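Bellby Home & Basement Forum > Storage > Bins or cardboard for long-term basement storage?

wrenfold
Oct 17, 2025
We had a wet September and the bottom row of boxes against the north wall of our basement went soft. Nothing valuable lost, mostly old tax papers and the kids' school stuff, but it was enough to make me want to redo the lot. I have a budget of $200 and I'd like to know if it makes sense to put everything in plastic bins with lids, or keep cardboard and get it up off the floor on shelving.

House is a 1960s bungalow, poured foundation, no sump. No standing water that I've ever seen. It just gets damp along that one wall.

gord_in_the_905
Shelving first. Doesn't matter what the stuff is in if it's sitting on concrete. Moreira has steel units with four shelves and they've held up for me. Leave a gap behind so air can move.

After that, bins for fabric and paper, cardboard for anything that doesn't care, like dishes and tools.

tamsinK
I'd go the other way. Shelving won't stop mice and cardboard is bedding to them. We lost a wool blanket my grandmother made and it was four feet off the floor. Everything went into lidded bins after that.

Check the lids before you buy. The Brimia ones bow in the middle when you stack them and then the corners lift. Vateo lids are stiffer but the clips go brittle if the bins are kept somewhere cold.

gord_in_the_905
I've had Vateo bins in an unheated garage for six winters and haven't lost a clip.

tamsinK
I've lost seven. Maybe they changed the plastic.

plumline
Lurker here, but I'd be careful about sealing paper up in a damp basement. If it goes in even slightly damp it stays that way. My dad put all his sheet music into tubs in August, opened them the next spring, and the whole lot smelled like a cellar and had spots on it. He'd have been better off leaving it in a bookcase upstairs.

If you do use bins for paper, bring the boxes up to a dry room for a couple of weeks first. Fan them out. Then pack them.

wrenfold
Good point about drying it out. I hadn't thought of that. The tax papers I may just shred, they're past the point where I need them. The school things I'd like to keep.

Does colour matter to anybody? My wife wants clear so we can see what's inside. I find clear ones look messy along a wall.

oldmillroad
We went by colour. Red is Christmas, green is camping, blue is anything to do with the house itself: leftover tile, paint chips, manuals, the spare cabinet hinges. No labels on any of them for the first year, which was a mistake with the red ones as we had three and could never find the tree stand. Now each has a strip of masking tape on the short end with two or three words. Short end because that's what faces out on our shelves.

I don't like clear. Light gets at things, and the clear plastic seems to crack sooner than the solid kind when you drop it on a cold floor.

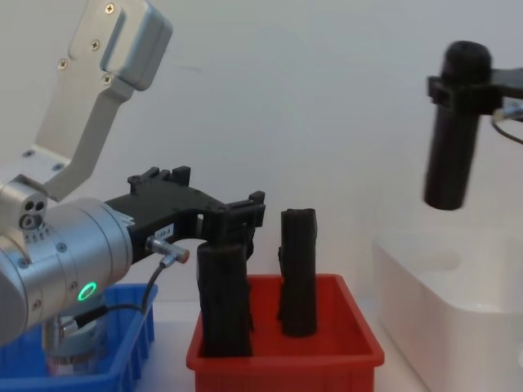
Blue bin.

The other thing I'd say is don't buy the biggest size. We bought big ones the first time, filled them with books, and neither of us could lift them off the shelf. Medium for paper and books, large for bedding and coats.

tamsinK
Agree on size. Disagree on clear. With solid bins you end up opening five to find one thing, tape or no tape, as somebody always puts something back in the wrong one. In our house that's me.

adelino
Adelino Nogueira here, I did the basement talk at the library last month and a few of you were there. I'd take a step back and look at the wall. If only one wall is damp, go outside after a good rain and see where the downspout lets out. On a lot of the bungalows around Bellby it drops right at the corner. An extension costs very little and may do more than any bin will.

Cheap test for the wall: tape a square of plastic sheet to the concrete, all four edges, and leave it for a few days. Moisture on the room side is humidity in the air. Moisture on the wall side is coming through. The first you deal with using a dehumidifier, the second from outside.

wrenfold
Went out and had a look. The downspout at the north corner has an elbow and then nothing. It empties right beside the foundation. I feel a bit silly.

gord_in_the_905
Most of us have done it. Get the hinged kind so you can flip it up to mow.

plumline
The hinged ones leak at the hinge. I'd use a fixed one and walk around it with the mower.

gord_in_the_905
Mine doesn't leak.

wrenfold
Picked up a fixed one at Moreira, plus one shelving unit. Bins were on for $29 for a pack of 4, medium, grey with a lid, so I got two packs. Didn't see a brand on them. The plastic square is taped up on the wall now and the school stuff is spread out over the spare bed.

My wife still wants clear for the Christmas things so we'll do clear for those and grey for the rest.

oldmillroad
Put the tape on the short end.

tamsinK
And put a couple of cedar blocks in with anything wool. They don't do much against moths in my experience but it smells better when you open the lid.

plumline
What did you do with the old cardboard? Our depot won't take it if it's mouldy.

wrenfold
It's still in the garage. I'll call the depot and ask.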